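Section 8. Setting up subtitles and episode playback

This section covers series playback on the Hivura player. Finish the network set-up in the earlier section before you start. You will need the remote and a signed-in Prorkum account.

Turning on subtitles

1. Open any episode and let it start playing.
2. Press the down key once. The playback bar opens.
3. Move to Text and press OK.
4. Choose a language. Tracks marked CC also carry sound cues, such as doors closing or music starting.
5. Press Back twice to return to the episode.

Note: The player keeps your choice for the whole series, but not for other series. To use one setting everywhere, go to Settings > Playback > Text and select Apply to all titles.

Adjusting subtitle size and timing

1. With subtitles on, hold the down key until the Text panel appears.
2. Select Size. The default is 34. Smaller numbers give smaller text.
3. Select Delay if the words come before or after the speech. Each press moves the text by one step. The largest setting is 900 milliseconds in either direction.
4. Press OK to save.

Caution: Do not use Delay to fix a picture that stutters. Stuttering is a connection problem and the delay setting will make the subtitles drift further.

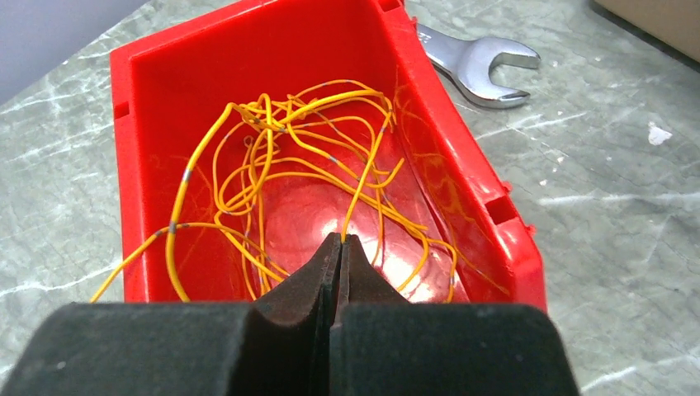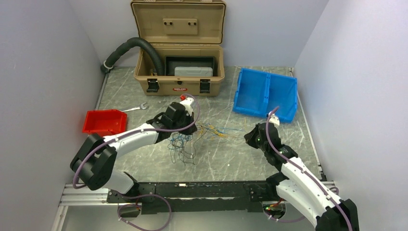
Text color is set on the same panel, under Style. White is the default and suits most period dramas, where many shots are dark. It is harder to read over pale backgrounds — light walls like the ones in the second picture, for instance, or snow. Yellow, close to the color of the wires in the red bin, is easier to pick out there. You can also leave the text white and turn on Shadow box, which puts a dark band behind each line.

Stopping automatic play

The player starts the next episode 8 seconds after the credits begin. To change this:

1. Go to Settings > Playback > Next episode.
2. Choose Ask first or Off.
3. To keep the credits at full size, select Full credits as well.

Note: Skip recap and Skip intro are separate settings for each profile. If two people are watching the same series at different speeds, set up a profile for each of them before starting the first season. Watch history cannot be split afterward.

Picking up where you left off

The Continue row holds up to 19 titles. When it is full, the oldest title drops off, but your place in that series is kept. Search for the title and select Resume.

Caution: Removing a title by hand with Clear history deletes your place in every season of that series.

Prorkum Support, Hivura player guide, revised 28 Apr 2021 | Contact us | Copyright Prorkum | Back to top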